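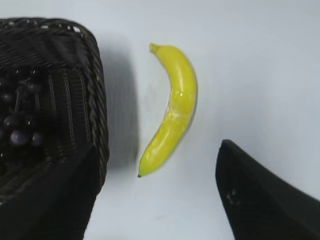
Wrist view exposure for pick and place, class project

mchaimongkol_lab
Posts: 17

Our team is doing the fruit sorting project for the second-year manipulation course at Lirstead. The task is one banana into one basket, scored over repeated trials with the start position changed each time. We train a small imitation policy on wrist and overhead video. The banana on the white table segments cleanly, even with the glare along the peel and the washed-out patch near the middle. The basket is the problem. It is black, the finger is black, the grapes already in it are close to black, and the policy seems to have no consistent idea where the rim is. In the overhead view it releases too early, so the banana lands across the braided edge and rolls out.

Questions:
Would you fix exposure manually or leave auto on?
Is it acceptable to change the basket at this point? We have 1000 demonstrations with the current one.

Sunee Chaimongkol

illine_user4

Fix exposure. With auto on, the white table dominates the metering and everything dark gets crushed. When the arm moves over the basket the average drops, the gain comes up, and the same rim has a different pixel value than it had a second earlier. The policy has to learn both. Lock exposure and white balance, then record again.

White balance matters too. Your table has a blue-gray cast. Harmless if constant.

torque_ripple

Disagree on recording again. 1000 demos is a lot of student hours. Apply brightness and gamma augmentation in training and leave the recordings alone. We did this in the Urkari arm class last September and the early release went away without touching the camera.

illine_user4

Augmentation can't restore detail that was clipped at capture. If the weave is stored as zero, gamma on zero is zero.

torque_ripple

It isn't clipped. You can see the lattice on the inner walls and the highlight on one of the grapes. There is signal in the dark areas. The only part I would call solid dark is the front wall of the basket, and the policy doesn't need texture there.

illine_user4

Fair for that view. I would still want a histogram from a view directly over the basket, and one from the approach. A single view with the banana in the center says little about the release phase.

Babar Niazi
Course assistant

Read section 5 of the handout before changing any hardware. The basket is part of the task definition. If you swap it, your results go in the open category and can't be compared with the other teams. Camera settings are free. Lighting is free provided it stays the same for training and scoring.

Also state which release you mean by "too early". Early in time, early in height, and early in lateral position have different causes, and the report template asks for them separately.

mchaimongkol_lab

Lateral. Height at release is within tolerance. The gripper opens with the banana still partly outside the rim, always on the side it approached from. I went through the failures in the last scoring run and all 5 were like that.

We will keep the basket.

deadband

All failures on the approach side is a strong hint that this isn't exposure. Two things I would check first.

Action chunk length. If you execute long chunks open loop, the release is committed before the rim is visible from the wrist. Once a banana is in the fingers it blocks a good part of the view anyway.

Demonstration timing. When people teleoperate they often start opening the fingers during the last part of the transfer, to save time. The policy copies this, and a small tracking lag turns it into a miss on the approach side.

Plot the gripper command against lateral distance to the basket center for 4 or 5 demos per operator. If it starts to open before the arm stops, you have your answer.

torque_ripple

+1 to chunk length. We ran ours much shorter than the default.

illine_user4

Agree that should be checked, and it is cheaper than new data. I don't agree that exposure is irrelevant. A policy that can't localize the rim will fall back on timing, and timing is what you are describing. Both faults can be present.

deadband

Possible. But then I would expect some overshoot as well, and the poster reports none.

mchaimongkol_lab

Plotted it for our four operators. Three of them stop over the basket and then open. The fourth, me, starts opening while still moving in nearly every episode. My episodes are around a third of the set.

I am retraining without mine tonight, no camera changes, so that only one thing differs between the two runs. Chunk length stays as is for the same reason.

Babar Niazi
Course assistant

Good procedure. Keep the old checkpoint and score both on the same list of start positions, in the same session. Do not pick start positions by hand. Use the list generator in the course repository with a fixed seed, and put the seed in the report.

Note that you are removing data as well as removing the behavior. If the score goes down, you won't know which one did it. A matched run, with the same number of episodes dropped at random from all operators, would settle that.

wafer_thin

Is the grape bunch always in the basket in your demos? If it is, try a run with it taken out. On the Birhane version of this task the network keyed on an object already in the container and ignored the container itself. Moving the object moved the drop point.

mchaimongkol_lab

Always in, same side of the basket as in the picture, give or take. We never randomized it. I will add a condition with the grapes out and one with them against the opposite wall.

torque_ripple

Then you are at four conditions plus baseline. Check you have the arm time booked.

mchaimongkol_lab

We have the bench until 9 pm. Results so far, same start list for both:

Baseline, 17 trials: 5 lateral early releases, the rest in.
Without my episodes, 17 trials: 1 lateral early release, the rest in.

The random drop control is still training. Grapes tests are after that.

illine_user4

17 per condition is thin for a comparison, but the direction is clear enough to go on with. I would still lock the exposure before your next collection.

mchaimongkol_lab

Will do for the next collection. I am also rerecording my own share, with a full stop before opening. I'll post the control numbers in this thread.

deadband

Post the chunk length too, please. You still haven't said what it is.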